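Multi-finger hand vs. parallel gripper for tabletop pick and place
Posted by Ida Wiegand, Jul 24, 2018

iwiegand wrote:

We have had the Pranon hand on our arm for 14 days now and I said in the other thread I would post results once I had something to compare. Before this we ran the Rathjen parallel gripper, the long-jaw version, since December. Same arm, same table, same overhead camera, same controller. The only things I changed were the tool, the payload setting and the grasp planner config.

The task is kitchen stuff into a bin. I did 100 picks with each tool, objects placed by hand in whatever pose they landed in. The Rathjen dropped or missed 14. The Pranon dropped or missed 38. That is a much bigger gap than I expected and in the wrong direction, considering what the hand costs.

Most of the hand's misses were approach problems. The thing is wide. When it comes in low over the table edge the outer fingers hit something before the grasping fingers get where they need to be. The worst object was the cup when it is on its side. With the parallel jaws I put one jaw in the mouth and one outside and close, done. With the hand the planner wants to wrap the whole body, and it pushes the cup away before the fingers close.
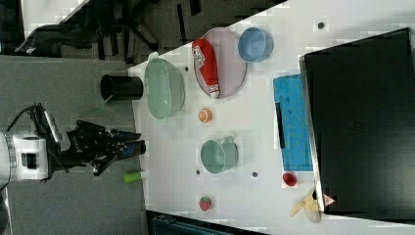

The second thing is the cable. It comes off the wrist and has to go over the arm, and if joint six turns more than half a turn it gets tight. I have a soft limit in the controller for it now, but that takes away a lot of the useful approaches from the side. The Rathjen had its connector further back and I never had to think about it.

What the hand does better: round things. The toy strawberry and the tomato were close to perfect, and the squeeze bottle lying on a plate was fine too. The Rathjen squeezed the tomato out of the jaws more than once.

Looking for advice on the approach side before I put the old gripper back on.

petrica_p wrote:

Which planner config are you using? If it is the default one that ships with the hand, it assumes power grasps for anything over a certain diameter. It is a bad default for a tabletop. Turn the power grasp off and force a two-finger or three-finger pinch and run your cup again.

Also I don't think the comparison is fair yet. You had the parallel gripper for months and the hand for two weeks. You know where the Rathjen fails and you probably set its parameters around that without noticing.

– Petrică Pîrvu

iwiegand wrote:

Default config, yes. I will try it with power grasp off.

On fairness, I partly agree. But I used the stock planner settings for the Rathjen too, apart from jaw speed. The months of experience were mostly me learning how to mount it.

dullknife wrote:

I'd go further than Ida. We had a multi-finger hand on loan for a season and sent it back. For pick and place into a bin you do not need fingers. You need something narrow that closes hard. Fingers are for when you have to do something with the object after you've got it, like turn a bottle cap or hold a mug by the handle so you can pour.

If the job ends at "drop it in the bin," buy two sets of jaws and spend the rest on a better camera.

mags_r wrote:

Don't agree with that. Parallel jaws are terrible on a plate lying flat. There is nothing to grab unless you get under the rim, and with long jaws you scrape the table. Same with a mat or a cutting board. Ida, how did the two compare on flat items?

iwiegand wrote:

Both bad. I left flat items out of the 100, I should have said that in the first post. The plate was on the table as a surface, it was not a target. I tried it separately and neither one could get it without sliding it to the edge first.

mags_r wrote:

OK, then the test leaves out the hard part for both of them. Still useful, but I wouldn't pick a tool off it.

For sliding to the edge, the hand should be better. Press down with two fingertips and drag. With jaws you only get the tips and they skid. We wrapped ours in Gastanell tape and it helped for maybe a week, then the tape went shiny.

petrica_p wrote:

About the cable. There is a right-angle connector from Grerkden that fits that wrist, or it fit the previous version. It lets you run the cable down the side of the forearm instead of looping it over the top. I got most of my joint range back with it. Check the pin order before you plug it in, mine needed two wires swapped.

dullknife wrote:

So now it needs a third-party connector and a custom config to get close to what the jaws do out of the box.

petrica_p wrote:

Everything I own needs a custom config.

iwiegand wrote:

Ran the cup again this afternoon with power grasp off and three-finger pinch forced. Six good out of 14 tries. Before that I had basically none, so it is a real improvement, but the jaws still win on that object. The failures now are mostly the thumb landing on the rim and tipping the cup – the depth reading at the rim is poor from straight overhead, dark object and a thin edge.

I will order the connector and leave the hand on until it gets here. If anyone has run this with a second camera at the wrist, I would like to know where you mounted it, there isn't much room on the housing.

mags_r wrote:

Bracket on the forearm, behind the wrist joint, angled down. You lose the view for the last few inches but the rim will show up on the way in. I'll measure ours and post the offset.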